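How Do You Shop for a Robot?

Say you want a robot that can make beds. (Me too!) You can't just grab one off a shelf and hope. I help plan what to buy for our robot project, Jirkell, and I promise it's a lot like saving up for a bike, only with way more lists.

First question: what's the job? Ours is tidying bedrooms, so we need a robot with two hands, called grippers. One hand can hold a corner of a sheet while the other one pulls. Try making your bed with one hand tonight and you'll see why we paid for the second!

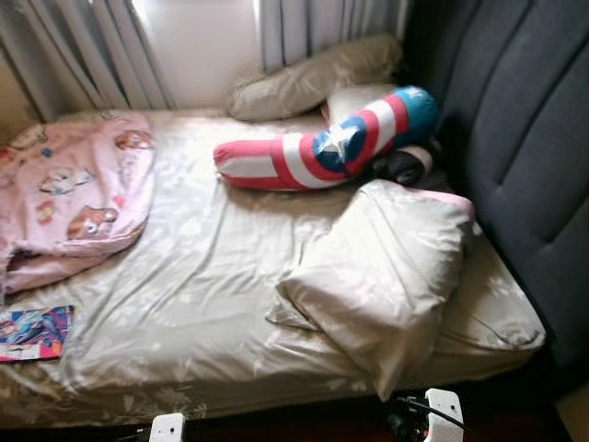 A bed waiting to be made, with a striped body pillow and a pink cartoon print in the mix.

Pillows are squishy, sheets are slippery, and a robot has to handle both. So before we spend any money I write down everything it might have to pick up, from big pillows to skinny little picture books. Then I look for grippers that can manage most of the list.

Next comes the budget. That's just a plan for your money. The grippers we liked, from a shop called Quispe, cost $3,106 for the pair. Gulp! And then there are the small things, like cables. I forgot cables once, and we had to wait until Wednesday for a $53 box of them to show up. 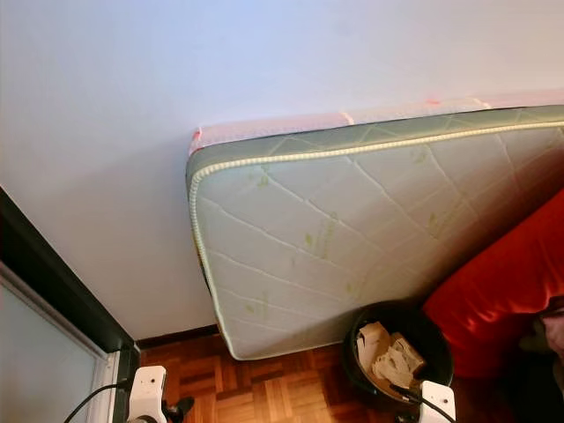 You also have to plan for space. A robot needs room to swing its arms, so I get out my tape measure and check the floor, the doorways and anything big that's leaning on a wall. Mattresses take up a LOT of room, even standing up.

Last, save something for repairs. Fingers wear out, even robot ones, and I like to keep more than two spares in the drawer.

Want to try it? Pick one chore you can't stand, then list every single thing a robot would have to touch to do it. My list for washing dishes filled a whole page, and I hadn't even gotten to the forks.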